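Equipment planning meeting, Prarnimcombe workshop – October 20, 2023
My notes, so blame me for the typos. We got going a bit late and went straight to the gripper budget.

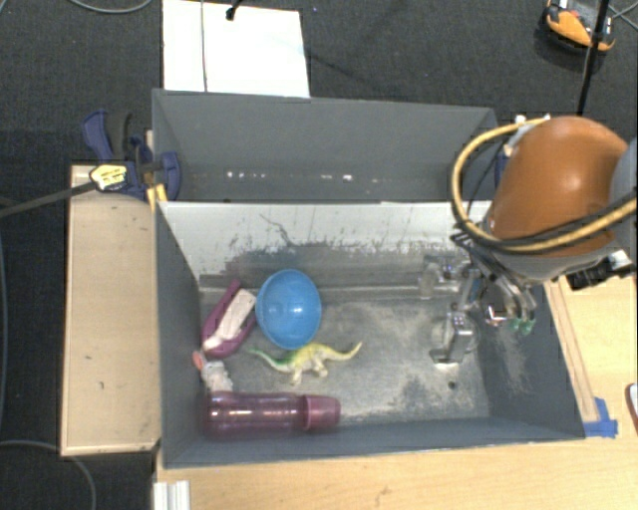

Could we please stop pricing fingertips one pair at a time, asked Bellamy bench, and just order a box of them? Fair point, and everybody liked it. The Fimside price is $20 a pair, so we said yes to 20 pairs, $400, out of this year's money.

Then bins. I'd love new ones (the floor on the front one is pretty scuffed!) but we're holding off until March, when the next budget opens up. Toys and household stuff for the picking work can come out of petty cash – keep your receipts, please.

The long one was the second arm. Visavetti wants a deposit of $1,000 and quotes 8 weeks for delivery. I was all for it, a couple of people wanted to see the service contract first, and we went back and forth on that for ages. We didn't vote. I'm writing to Visavetti for the contract and I'll send it around when it comes in.

Cable covers for the carpet: still on the list, no price yet. I'll chase that too.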